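Section 3. Setting the Time and Fitting the Strap
Flernwood automatic, steel case

Read this section before you touch the crown. Most of the watches that come back to the service desk as "faulty" have nothing wrong with them except a crown left open.

Setting the time

1. Unscrew the crown toward you until it springs free. If it won't move, stop. Pliers will mark the steel, and no warranty covers that.
2. Wind it 20 turns if the watch has stopped. Shaking the case does very little, whatever you have read online.
3. Pull the crown out to the second position. The second hand should stop.
4. Turn the hands forward to the right time, passing midnight once to see when the date changes.
5. Push the crown in and screw it down. It should feel snug, not tight.

CAUTION: Do not use the quick date change between 9 p.m. and 3 a.m. The date wheel is already engaged, and forcing it can break a tooth.

A word on water. The case back says 200 meters. Treat that as a test result from a new case with new gaskets, and don't read it as a promise about your tenth summer. Have the seals checked before any serious swimming.

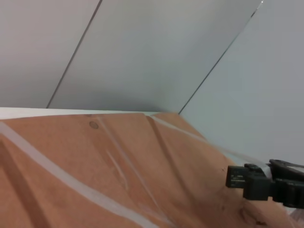 Gray wall panels with dark seams.

Fitting the strap

1. Lay the watch face down on a soft cloth.
2. Press the spring bar inward with the forked end of the Ratex tool and lift the strap away.
3. Seat one end of the new bar in its hole, compress the other, and let it click.
4. Tug the strap firmly. A bar that only looks seated will let go later, usually over a hard floor.

NOTE: Troltum straps are sold as a universal fit. We doubt it. Measure between the lugs first, and send back any strap you have to squeeze in.

Accuracy

A new movement may settle over the first few weeks of wear, so keep a daily record before you complain - or before you brag. Phone apps that claim to time a watch by sound can be fooled by a noisy room. For a reading you can rely on, ask for a bench test at any Moodley counter and quote part number 326.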